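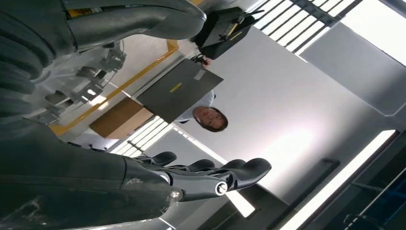 Cristóbal Garrido
Should cables be stored in the same carrying case as the equipment they belong to, or in a separate cardboard box?

Cristóbal Zapata
Keep the cables you need every time in the case, and put spares in the box. A mains lead and one data lead per item is usually enough for the case. Coil each lead loosely, fasten it with a hook-and-loop tie and lay it in a pocket or under the handle side, where the plug cannot press on a screen or lid. If the case will only close when you lean on it, take a lead out.

The box needs a label on two sides, written before it is filled. Put the contents on it and the name of the case it goes with. We number ours; the spares for case 3324 live in a box marked 3324 and nothing else goes in it. Small stickers on lids are fine for the number, but use the kind that peels off, as the paper ones leave residue and go grey at the corners.

Ibarra
just chuck it all in the box, works for me

Mullov
I would not use cardboard for anything stored longer than a few months. It softens in a damp cupboard and the bottom flaps give way when you lift it. A plastic crate with a lid costs little more. If you do stay with cardboard, tape the bottom seam with two strips, keep it off the floor and put the power supplies in first – they are the heaviest part.

Also check the leads when you unpack. Bend the first few centimetres next to each plug and look for splits in the outer sleeve. I found three bad ones in July in a case that had been packed too tightly over the winter.

Cristóbal Garrido
Thanks. I will split them as Zapata suggests and look for a crate. Does the tie go at the middle of the coil or near the plug?

Cristóbal Zapata
Middle. Near the plug it pulls on the joint.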